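Acta de la reunión de seguimiento - Servicio de doblado asistido Firness
Emwood, sala pequeña, febrero

Asisten: compras, explotación, formación y atención al cliente. Excusa su ausencia el área jurídica, que envía observaciones por escrito.

1. Aprobación del acta anterior

Se aprueba con una corrección: donde decía que Hulard «garantiza» el doblado de prendas acolchadas debe decir que lo «contempla». La diferencia importa y compras pide que no vuelva a pasar.

2. Oferta de Hulard

Compras resume la propuesta. El paquete Firness incluye 2 pinzas de mano, licencia anual y 8 horas de formación, por 3000 euros. Quedan fuera los recambios de las almohadillas, el transporte y cualquier visita técnica posterior a la puesta en marcha.

Explotación pregunta qué se compra exactamente. El folleto habla de «doblado autónomo», pero lo que figura en el contrato es una herramienta que sujeta una persona y un servicio de entrenamiento que, más adelante, serviría para un brazo que no está en la oferta ni tiene precio. Se acuerda no usar la palabra «autónomo» en ningún documento interno mientras no haya algo que lo sea.

Formación recuerda que la demostración a la que asistimos se hizo con camisetas y paños de cocina. Nuestro problema son los abrigos. Nadie de Hulard supo decir qué ocurre con una cremallera a medio cerrar.

3. Referencia de Mfinanga

Se lee la respuesta de la lavandería Mfinanga, único cliente que el proveedor ha facilitado. Están «satisfechos en general». No aportan tiempos por prenda ni porcentaje de repeticiones. Atención al cliente propone llamar por teléfono - por escrito todo el mundo está satisfecho.

4. Condiciones de la licencia

Jurídica advierte de que la cláusula de renovación es automática y de que las grabaciones hechas con las pinzas pasarían a ser de uso compartido con el proveedor. Si se trabaja en domicilios, hará falta el consentimiento de cada cliente. Hulard contesta que es «lo habitual en el sector». No se considera respuesta.

5. Trabajo con prendas de abrigo

Se revisa el material en domicilio. Explotación señala que el resultado es desigual: la chaqueta acolchada naranja queda en un bloque bastante cuadrado, mientras que la prenda verde azulada es más un rollo que un doblado y la marrón está plegada con poca firmeza. Compras opina que así no se entrega un pedido. Formación discrepa en parte y pide fijar antes qué entendemos por «doblado», pues la oferta no lo define. 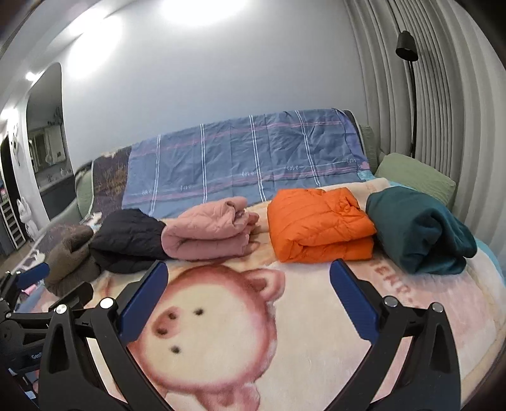 6. Acuerdos

- No se firma la oferta en sus términos actuales.
- Compras pedirá a Hulard una prueba con 155 prendas nuestras, abrigos incluidos, con tiempos anotados por nosotros.
- Explotación redactará media página con el criterio de doblado aceptable.
- Jurídica propondrá otra redacción para la cláusula de grabaciones.
- Atención al cliente llamará a Mfinanga.

7. Ruegos y preguntas

Formación pregunta si las almohadillas se lavan o se cambian. Queda pendiente de consulta al proveedor.

Se levanta la sesión a las 12:40.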